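Chapter 4
Keeping Small Bottles in Order

In this chapter you will learn:
how to sort ink and color bottles by size and by use
how to choose a tray or a bin for them
how to keep caps and bottles together

Words to know: dropper bottle, squeeze bottle, collar, tray, bin, refill

4.1 Two families of bottles

Every workroom that uses liquid color has the same small trouble. The bottles are bought one at a time, and after a year they stand everywhere. In the Tulthorpe course we begin with size, because size is the easiest thing to see. A dropper bottle is small and gives one drop. A squeeze bottle is larger, and the color comes out through a pointed nozzle. These two should not share one place. The small ones become hidden behind the large ones, and the worker takes the wrong color. 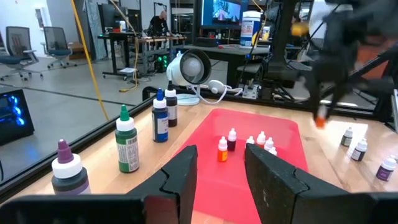 Fig. 4.1 Dropper bottles grouped on a red mat, with larger squeeze bottles in a row at the left.

After the size comes the color. Put the light colors in front and the dark colors behind. Very dark liquids are difficult to tell apart through the bottle, so for these you must trust the label. Turn each label to the front before you leave the table.

4.2 The bin and the tray

A bin has high walls and a tray has only a low rim. The bin is good for carrying and for storage, and the tray is good for work. In the Pruitt method, which we follow in this book, the bottles of the day wait in the bin and are taken out two or three at a time.
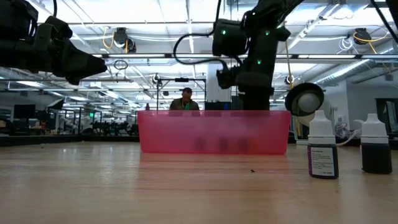 Choosing a bin is mostly a question of what you can see through it. A clear wall shows the labels, but it also shows every stain. A frosted wall is kinder to the eye and tells you less. Through the side of the pink bin in Fig. 4.2 you can find three dark shapes near the bottom, but you cannot read what they are. For such a bin, write a list of the contents on a card and fix it to the short end. The Griketti workbook has cards of this kind on page 174.

Before you fill a tray, wipe it and look at the corners. Dried color likes to stay there. When the tray is clean, put it in the middle of the table, place the bottles behind it, and gather all loose caps on one side.
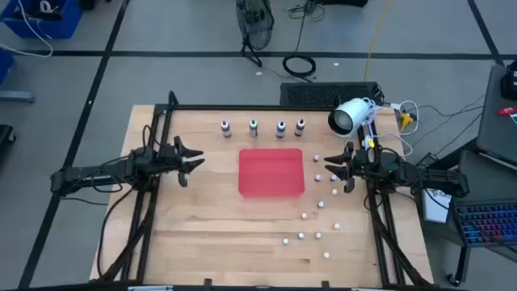
4.3 Caps, rings and labels

A cap without its bottle is soon lost. Many bottles have a colored ring or band near the top, and this is a great help when the label has become dirty. In this section we match caps to bottles, and then we write the stock list.

Exercise 4.1 Take 10 small bottles from your own shelf. Sort them first by size, then by color. Write down which order was faster to use.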